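Week 5: Sleep and the teenage brain (well, everyone's brain)

Okay, so last week we got stuck on the body clock and ran out of time, and a couple of you caught me in the hallway with very good questions I didn't get to. I'm going to start there and then move on to sleep stages. If you missed class, get notes from a friend and read the Ambrose chapter anyway. Marcus Ambrose writes like a person, I promise it's not painful.

Quick recap. Two things decide when you feel sleepy. One is sleep pressure, which builds the whole time you're awake (adenosine piling up, remember, the stuff caffeine blocks). The other is your circadian rhythm, which runs on its own schedule and doesn't care how long you've been up. When the two line up, you drop off easily. When they don't, you get that awful wide-awake-but-wrecked feeling, which I had all through grad school.

In the teen years the clock slides later. Melatonin starts rising later in the evening, and sleep pressure seems to build more slowly too, so a 15-year-old at 9 at night may feel the way I feel at dinner time. Then the alarm goes off for school and they lose the tail end of the night. Little kids are the reverse! They're up at dawn, they're cheerful, and they want to talk to you.
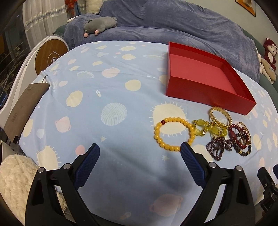

Why do young children go to bed so early and still need a nap?

Sleep pressure builds much faster in a small child, so they can't comfortably stay awake for a full day. The nap takes the pressure down enough to get them to evening, and as they get older the build-up slows and the nap drops away.

Now, stages. We split the night into non-REM (N1, N2, N3) and REM. N1 is the drifting part, a few minutes, and if I wake you from it you'll swear you weren't asleep. N2 is where adults spend the biggest share of the night, and it's where we see spindles, those short bursts on the EEG. N3 is deep sleep, slow waves, very hard to wake from, and most of it comes in the first part of the night. REM periods get longer toward morning, so cutting your night short costs you a lot of REM in particular. Please know that one for the midterm.

A full cycle is around 90 minutes in adults, but it varies between people and across the night, so don't trust anyone who sells you an alarm built on exact multiples.

For section: bring your sleep diary, even if it's patchy. Patchy is normal. Write down when you got in bed, when you think you fell asleep, and any wake-ups you remember. We'll compare them with the Vosham handout (the one with the gray graphs) and talk about why people are so bad at guessing their own sleep time.

Reading for next time is the Tang article, first 9 pages only. The stats section gets hairy and we'll do it together in May.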